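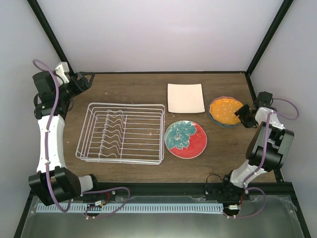
Figure 3. Bimanual rack-loading setup, rack empty.

4.2 Plate Loading

Nilik was trained on 50 teleoperated demonstrations, all collected by Darius Crăciun, whose habits at the sink the policy has inherited in full. We ran 60 evaluation trials against the Folwood baseline. Square plates were left in the test set over the objections of the first author.
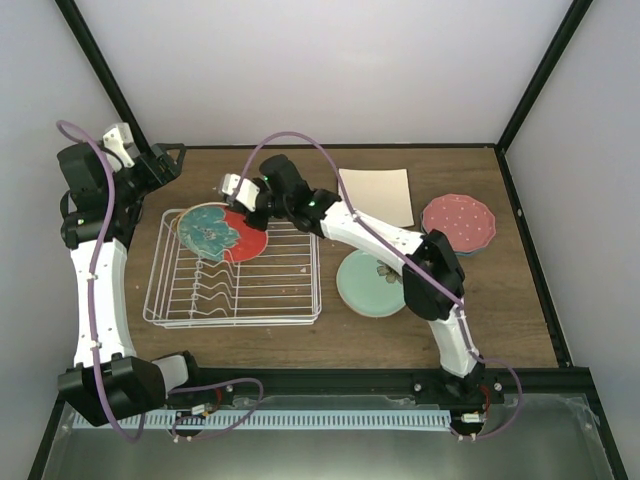
6 min read

A trial counts as a success when every plate stands in a slot at the end of the episode. Plates leaning on other plates were scored by two raters, who disagreed four times and remain cordial. Most of the 27 failures came at the grasp, where a scalloped rim offers the fingers plenty of choices and few good ones.

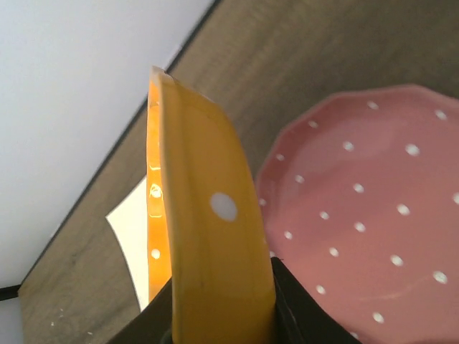 Wrist view: yellow plate held on edge, pink plate flat on the table.

We return to rim geometry in Section 5.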